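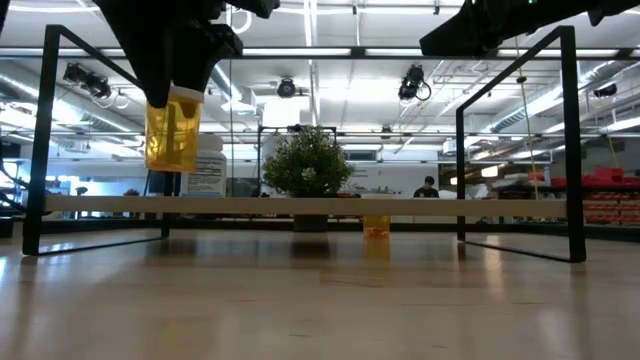
Siklow

Written layouts for small shelves with bottles on them

Siklow is a collection of 1420 short text records about how pill bottles, supplement bottles and the occasional houseplant get arranged on and near a small tabletop shelf. Each record says where things start, where they should end up, and what the person who wrote it thinks "tidy" means. These three parts agree with each other more often than you might expect, but don't build anything important on that.

The collection grew out of Kallix, an older set of notes on kitchen cupboards. Kallix had one field for everything that wasn't a plate, and the field was called "misc". Most of the bottles lived there.

What you get

layouts.tsv holds the records, one per line, tab separated.
vocab.txt holds the names for objects and places. Please read it before deciding that "behind" is wrong.
notes.txt holds remarks from the writers, lightly edited for spelling and temper.
CHANGES covers the versions, including the one we would like back.

Fields in layouts.tsv

id: a number. Gaps are deleted records and will not be filled.
start: where each object is before any tidying.
goal: where each object should be after it.
order: the order in which to move things, if the writer cared. Blank means they didn't.
tidy: one to 5, where 5 is "I would show this to my mother-in-law".
remark: free text. Sometimes very free.

A typical record

start: amber bottles on table, near side; supplement bottle on table, far side; plant by shelf; board clear
goal: supplement bottle on board; amber bottles on board, same side as supplement bottle; plant stays
order: supplement bottle first
tidy: 4
remark: would be a 5 if the lids matched in height

The lids are never going to match in height. A wide supplement lid and a pill bottle cap were not designed by people who met.

The objects

"Amber bottle" means the see-through orange-brown kind with a white cap, full or otherwise. "Supplement bottle" means the white kind with the fact panel. Clear bottles are "clear bottle" even when they look a bit cloudy. If you can't tell a clear one from a pale one, write "light bottle" and move on with your day.

The shelf is always a single plain board held up at each end by a black metal side frame. "On board" means resting on it. Under the board is "below", and on the table in the open is "table". A bottle you can see over the edge of the board from a low seat may well be standing behind it. We lost 30 records to this and have since added a rule: stand up before you write.
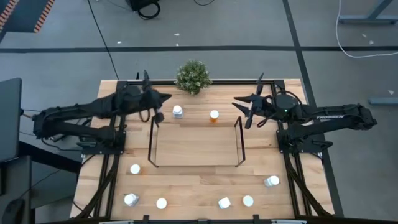 Board clear; bottles with white lids on the near and far sides of the shelf.

The plant

The plant has its own entry in vocab.txt because it caused more arguments than all the bottles together. It is bushy, it is green, and it is wider than its pot, so people disagree on where it is. The Reinholz rule settles this: a plant is wherever its pot is. Leaves hanging over something do not count as being on it. Early records used the leaves, which put the plant in two places at once and gave the shelf a busier social life than it deserved.

Nothing in the set asks for the plant to be moved, apart from one batch marked "redecorating". You can drop those with no loss.

How the records were written

Writers got a start layout and no picture of a good result. They were asked to make it look like something they could live with. Remarks were optional and capped at 3000 characters, a limit we added after reading the first few.

A record was kept if a second reader could set out the bottles from the text alone. If the second reader ended up with a bottle left over, it went back.

Known problems

Left and right are from the seat at the near side of the table. A batch carried over from Wadora used the far side. We flipped it in June, then learned that part of it had already been flipped. Look for "wadora" in the remark field and use your judgment.

The tidy score is a matter of taste. Some writers gave a 4 to anything with its labels facing out.

No record says what is inside a bottle beyond "pills seen" or "not seen". The set is no help at all for sorting medicine by name, dose or date, and it should not be used to set up a real medicine shelf. It will tell you that somebody liked the tall one at the end.

Changing things

Send new records as plain text in the same field order. Run check.sh first. It catches missing tabs, unknown places and the word "neatly", which is banned in the goal field.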